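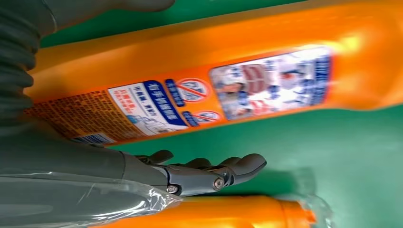 Storing and Measuring Liquid Detergent and Stain Remover

Household liquids fail in storage for dull reasons: a cap that was never seated, a label that rubbed off, a bottle on its side under three others. The notes below cover bottles kept in a laundry closet or under a utility sink. They apply to most liquid detergents, pre-treatments and general cleaners sold in plastic bottles with a screw cap.

Reading the label first

Read the warning symbols before the directions. A circle with a diagonal slash means "do not," and the small print next to it says what. Typical prohibitions are mixing with other products, use on certain surfaces, and access by children. Symbols are useful on imported bottles, where the directions may be in a language no one in the house reads. Do not guess at the rest. Run the text through a translation app in good light, one panel at a time, and write the dose and any material restrictions on a strip of masking tape. Stick the tape on a blank part of the bottle. It should not cover the barcode or the fine print, as a poison control line may ask for either.

Curved labels photograph badly. Turn the bottle in quarter turns and take a separate shot of each panel. Glossy plastic throws a highlight along the top of the curve, so move the lamp to the side until the text clears.

Bottles of the same color

Color is a poor way to tell products apart. Two orange bottles on one shelf can hold two very different liquids, and people reach for color before they read. Keep same-colored bottles on separate shelves, or put a band of contrasting tape at the neck of one. Canan Sönmez, who wrote in after our March page on utility closets, uses white tape for anything that goes in the washer and black tape for anything that does not. Two colors are enough. A larger scheme gets forgotten.

Upright or on its side

Store upright. A screw cap is a reasonable seal against evaporation and a mediocre one against standing liquid. Side storage puts the full contents against the threads, and a slow leak will lift shelf paint and glue the bottle in place. If the shelf is too low for the bottle, lower the next shelf down or move the bottle to the floor of the closet in a tray.

A bottle can be laid down for a short time on a flat, wipeable surface: to read the label, to check the threads, to compare cap sizes. Tighten the cap first and set the bottle label up. Round bottles roll. Put a folded towel along the downhill side.

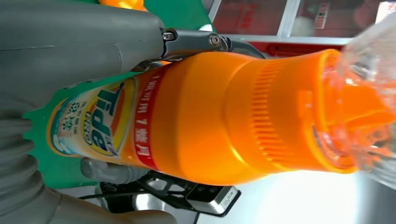
Tide bottle on its side, with the ribbed cap to the right. Grip the cap on the ridges when tightening.

Caps

A large ribbed cap often doubles as the measure. Look inside for molded lines before the first use and go over the correct one with a permanent marker on the outside, where the plastic lets enough light through to line it up. Recheck the mark when you buy a different size, because caps change between sizes of the same product.

To clean a crusted cap:

Soak it in warm water for 10 minutes.
Work a toothbrush around the threads and the pour lip.
Rinse, then dry upside down on a rack.
Wipe the bottle threads with a damp cloth before refitting.

Turn the cap counterclockwise until it drops slightly, then clockwise to close. The drop is the threads lining up. Cross-threaded caps feel tight and still leak.

Separate measuring cups

A clear cup is easier to read than a colored cap. Mirela Toledo keeps a Hodine cup with a flat base in the tray next to the bottle and fills it at eye level. Any clear cup will do, provided it never goes back to the kitchen. Mark it LAUNDRY on two sides. The Ersoy cup we tried first had its scale printed on the outside and lost it in a few weeks; molded lines last.

Trays and shelf load

Put every liquid in a tray with a raised edge. The Flirneo boot tray on our own closet floor holds a single row of large bottles with space for a rag. The test for depth is simple: the tray should hold the contents of the largest bottle in it. For a 2,000 ml bottle, fill a measuring jug to that volume with water and pour it in. If it reaches the rim, get a deeper tray.

Full bottles are heavy — check the bracket rating before loading a wall shelf, and keep the largest ones below waist height.

Decanting

Leave the product in its original bottle. Decanting loses the warnings, the lot number and usually the child-resistant cap. Glass dispensers are slippery in wet hands. Never decant into a food or drink container, and never top up one product with another, even where both are sold as detergent.

Empty bottles

Rinse until the water runs without foam, drain, and refit the cap if your recycler accepts caps on. Local rules vary. Do not reuse the bottle for drinking water or plant feed.

Updated Friday, April 21, 2023. Next: descaling the rinse hose.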